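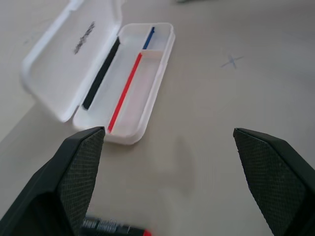

## 3 数据与变量构造

### 3.1 数据来源

本文使用杂货连锁企业 Zuteo 的门店补货记录。该企业在 Trodton 及其周边经营小型百货门店，由设在 Pindport 的配送中心统一供货。原始数据包含三张表：门店日销售表、配送中心出库表和门店盘点表。三表以商品编码和门店编码为连接键，观测频率统一汇总至周。数据提取截止于2020年2月5日，其后企业更换了库存系统，编码规则不再兼容，故未纳入。

样本包含27家门店，连续观测105周。营业面积口径以租赁合同所载面积为准，剔除仓储与办公部分。观测期内发生过迁址的门店，按迁址前后拆分为两个截面单元，并在回归中各自设置固定效应。临时关闭超过两周的时段作缺失处理，不作插补。

商品层面，剔除生鲜、代销商品及仅在单一门店销售的商品后，保留1,668个商品编码。商品按企业内部分类归入文具、厨房用品、清洁用品、五金小件、节庆用品五个大类。文具大类包括书写工具、纸制品和收纳类商品，其中收纳类以笔盒为主，图1所示翻盖式白色塑料笔盒即属此类。对于套装商品，本文以套装编码为单位计量，不拆分内含单品。企业在个别季节会将套装拆零销售，拆零后的编码与原编码之间没有稳定的换算关系，这部分记录从文具大类中剔除，在4.3节的稳健性检验中重新纳入。

### 3.2 缺货的界定

盘点表仅记录盘点日的实物库存，两次盘点之间的库存须由销售与到货推算。设门店 *i* 商品 *j* 在第 *t* 周末的推算库存为期初盘点数加累计到货减累计销售。推算库存小于或等于零时，记为账面缺货。

账面缺货与货架缺货并不一致。偏差来源包括商品损耗、收银错扫，以及后仓有货而货架未补。前两类偏差使账面库存高于实际库存，低估缺货；第三类偏差在账面上无法识别。为此，本文另行构造推断缺货指标：若某商品在某门店的周销量为零，而按其前八周销量估计的零销量概率低于0.05，则该周记为推断缺货。零销量概率采用负二项分布计算，离散参数按大类分别估计。促销周不进入前八周窗口，窗口内有效观测不足五周的，该指标记为缺失。

两项指标在厨房用品和清洁用品中的一致程度较高，在节庆用品中较低。节庆用品销售集中于少数几周，历史窗口对当期需求的解释力有限，推断缺货容易将季末正常的零销量误判为缺货。基准回归因此不含节庆用品，相关结果单独列于附录B。

### 3.3 补货周期

配送中心对每家门店设定固定的送货日，送货间隔由线路规划决定，短期内门店无法调整。本文以送货间隔的实际天数作为补货周期，取周内加权平均，权重为各次到货的箱数。

2018年3月，企业对 Pindport 出发的配送线路作过一次重新编排，部分门店的送货间隔缩短，另一部分延长。编排依据为道路限行时段与车辆装载率，未参考门店销售表现。企业提供的线路文件显示，调整名单在销售预算下达之前已经确定。本文将此次调整作为补货周期变动的外生来源，识别策略见第4节。

需要说明的是，线路调整同时改变了到货时段。由上午到货改为下午到货的门店，当日上架的比例可能下降，从而影响货架缺货。为将该渠道与补货周期本身分离，回归中加入到货时段虚拟变量，并控制其与门店面积的交互项。

### 3.4 竞争与选址变量

Trodton 区域内的主要竞争者为 Ambrosio。两家企业的商品大类重合度较高，价格带接近。本文以门店至最近一家 Ambrosio 门店的步行距离衡量竞争强度，距离按路网计算，跨越铁路和河道处以实际可通行的路口与桥梁为准。Ambrosio 的开闭店日期取自地方商业登记公告，公告日与实际营业日可能相差数日，在周频数据下影响有限。

选址特征包括三项：是否位于主商业街、与公交站点的步行距离，以及相邻铺面的业态。业态信息来自年度商铺名录，在两次更新之间视为不变。主商业街的划定沿用市政规划图的范围。位于范围边缘的门店以主入口朝向为准：主入口开向主商业街的，记为是；仅侧门或橱窗朝向主商业街的，记为否。

竞争距离不随时间连续变化，仅在对手开店或闭店时发生跳变。包含门店固定效应后，该变量的系数由这些跳变识别，估计精度较低，解释时应予注意。

### 3.5 样本筛选与异常值

周销量为负的记录来自跨周退货，本文将退货冲回至原销售周；原销售周无法确定的，予以删除。单周销量超过该商品该门店样本均值二十倍的记录逐条核对，共核出108条，多数对应单位团体采购。此类采购通常提前预订，由配送中心单独备货，不占用门店常规库存，因此从销售序列中扣除，对应到货同步扣除。

新上架商品在前四周的陈列位置不稳定，不进入估计样本。停售商品自停售通知发出之周起剔除。通知日期缺失时，以配送中心最后一次出库后的第二周代替。改变替代规则（第一周或第四周）对主要系数的符号和显著性没有影响。

价格变量取周内成交均价，含促销折扣，不含会员积分抵扣。积分抵扣记录仅在总部层面保存，无法分配至单个商品。由于积分规则在观测期内未作调整，这一遗漏预计由时间固定效应和门店固定效应部分吸收，但不能排除会员占比较高的门店存在系统性的价格高估。会员占比仅有年度数据，本文在异质性分析中将其作为分组变量，不作为连续控制变量。

标准误在门店层面聚类。考虑到聚类数较少，显著性判断以野聚类自助法所得 *p* 值为准，抽样权重采用 Webb 六点分布。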